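[sort-and-store] Re: Colored baskets for the parts exchange

From: Martin
Date: 6th January
To: sort-and-store list

Gareth Fairclough wrote:

> Hello all,
>
> Following the June exchange I've been thinking about how we lay out the tables at Grornley. The cardboard trays have had it. The bottoms are going soft and people write on them, cross it out and write something else, so by the third outing a tray says HINGES, KNOBS and CASTERS and has curtain rings in it.
>
> What I'd like to propose is that we move the whole stock (3000 pieces by the last inventory) into open plastic baskets, with a color for each type of thing. Green for anything that screws in, yellow for anything that clips or pushes on, orange for odds and ends still to be looked at. Cledeo will do us 100 baskets for $405 delivered, which I think is a very fair price. They don't crack like the brittle ones we had before and you can see what's in them from the side.
>
> People would learn the colors in no time. We could stop labeling altogether. If there are no strong objections I'll put the order in at the end of the month.
>
> Gareth

Gareth, I have objections. I don't know if they're strong ones, you can decide. I'll take your points more or less in order.

1. The trays. Agreed, they're finished. I carried two of them to the car last time with my arm underneath and still lost a handful of shelf pins in the parking lot. So I'm not defending cardboard.

2. The colors. I've been through this before with the sewing group. They had a color for each kind of fastener and it lasted until the first person who hadn't been at the meeting put the snaps in with the hooks. After that you had to look in every basket anyway, and there was no label to tell you which one was wrong. A label that's been crossed out is ugly but I can read it. If a green basket has clips in it, am I looking at a mistake or did somebody change the system?

And what is a caster? Some screw in and some push on. Same with half the drawer knobs. I'd bet the orange basket ends up with two thirds of the stock in it, because orange is where things go when people aren't sure.

Also, Yusuf has trouble telling some greens from some oranges, and he does more of the sorting than anyone. He won't bring it up himself so I am. He's fine with words on a card.

3. The baskets themselves. I like an open basket for big things. I have several in my own basement for extension cords and rags. My problem is with the slots. On the kind with slots low down in the walls, anything thin finds its way out. Put in a pound of finish nails, pick the basket up, and you have a trail to the door. I tried it last night with a slotted basket from under my sink and the small brass screws from the Mesov box. Five of them on the floor between the bench and the stairs, and I wasn't being careless.

Seeing in from the side is nice enough, but everyone at Grornley stands over the table and looks down. They'd see what's in a solid tub just as well.

4. The shape. A wide rim on a smaller base looks roomy in a catalog. On a table it takes up the space of the rim and holds the amount of the base. Two rows of straight-sided tubs fit where one and a half rows of these would go, and there's no half row. They do nest when empty, I'll give you that, and for the van it matters. Full ones don't stack on each other at all unless there's a lid, and I didn't see lids in your price.

5. The price. $405 isn't bad for 100. Do we need 100? The stock has never been in more than sixty trays, and that includes the ones with a single door chain in them. If they only sell by the hundred then the price is for what we need plus a closet full of what we don't. Did you ask about fewer? And did you ask if they'd take back any we don't use? I'm not accusing Cledeo of anything, I just never saw a bulk price that was quoted for my benefit.

6. "People would learn the colors in no time." Which people? The regulars, yes. The exchange is mostly folks who come once, with a broken drawer pull in their pocket, and want to be pointed to the right basket. They'd be asking you at the front table all morning.

What I'd go along with is a smaller order, slotted baskets for the big stuff only (brackets, door handles, hose fittings over an inch) and plain tubs with flat bottoms for anything that can roll or slip through. Cards clipped to the rim, big letters, pencil so they can be changed. Colors if you like them, as decoration. Mix them up so that no one starts reading meaning into it.

7. How they sit on a table. Look at the yellow and the orange, with the slots running along the lower part of the walls and the sides coming in toward the base. Everything I said under 3 and 4 applies. The green one has narrow slots in its side too. And look how much gray tabletop you'd want under a basket as wide as the orange one, then multiply by our tables. The bit of open table in the middle I do approve of, you need somewhere to tip things out and pick through them.

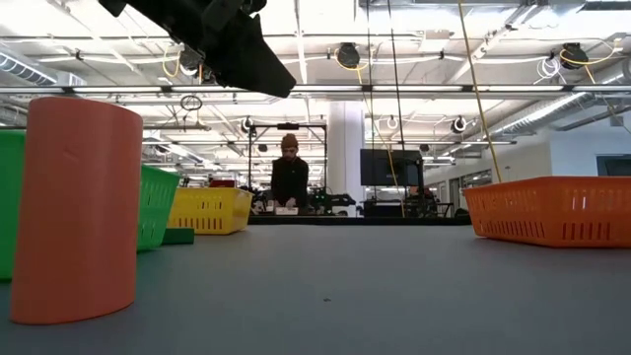 8. Before anyone orders. Could we get one basket of each size and fill it with the worst of what we have? I mean the cup hooks, the panel pins and the little plastic shelf pegs. Carry it from the storeroom to the far table and back, then check the floor. I'll bring the tubs I have so we can compare. If the slots turn out not to matter I'll say so on the list and you can order in whatever colors you want.

Does anyone still have the key to the storeroom? Mine opens the old lock.

Martin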